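Call for reviewers and programme helpers: Warkus, a season of cheap and forgotten genre films

Published 2024-03-11

Warkus is a small film club in Clundstead. We show action, horror and science fiction films which were made with little money, mostly between the end of the sixties and the middle of the nineties. Many of them went directly to video and never had a proper cinema screening in this country. Our next season begins in July, and we look for people who like to watch such films and write about them.

We need two groups of people.

Reviewers. Each reviewer receives four films and writes one text for each, with a length between 300 and 800 words. The texts are printed in the season booklet and also appear on our website. You may choose two of your films from our list, the other two are given to you by the editor. We do this because otherwise all people choose the same ninja film.

Programme helpers. They watch films before the season and help us to decide which ones we show. It means many evenings with films that are slow, badly dubbed or simply not good. You fill in one page for every film: is the print or the disc in acceptable condition, is the sound clear, are there scenes for which we must warn the audience, and would you stay until the end if you had paid for a ticket.

You do not need to have studied film. We are interested in people who can say why a car chase works or does not work, and who can enjoy a bad film without laughing at the persons who made it. If you only want to write jokes about cheap monsters, our booklet is probably not the right place for you. Humour is of course welcome.

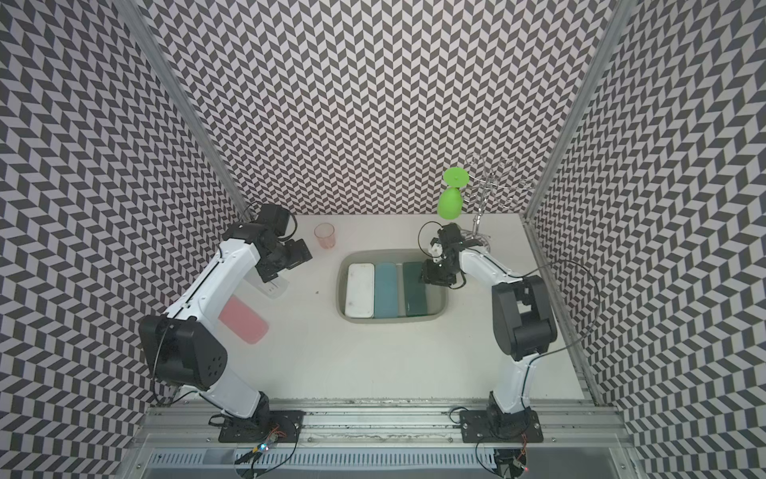 English does not have to be your first language. It is not the first language of several members of our group, and the editor will correct grammar together with you. Please do not send texts which were already published in another place.

All films are lent as discs or as a private link. The discs come from the Dzene collection, which has nearly 3,000 titles and was given to the club on the condition that it stays together. For this reason discs must be returned within three weeks, in the same box, with the paper inlay.

What we offer: reviewers receive 70 pounds for the four texts together, paid after the booklet is printed. Programme helpers are not paid, but they have free entrance to all screenings of the season and can bring one guest. Both groups receive two copies of the booklet.

The screenings take place in the small hall at Darnden, ten minutes by bus from Clundstead station. Reviewers can live anywhere. Programme helpers should be able to come to Darnden for two meetings before the season, both in the evening. The hall has a ramp at the side entrance.

How to apply: send us one page about a low-budget film you have seen more than once. It can be a film you love or a film you are still angry about. Please write also which of the two groups you prefer, which kinds of film you do not want to watch, and whether you have a disc player at home. A CV is not necessary.

Use the contact form on the Warkus website and choose "Season call" as the subject. Applicants must be 18 or older, as a part of the films has this rating. We answer every application within four weeks.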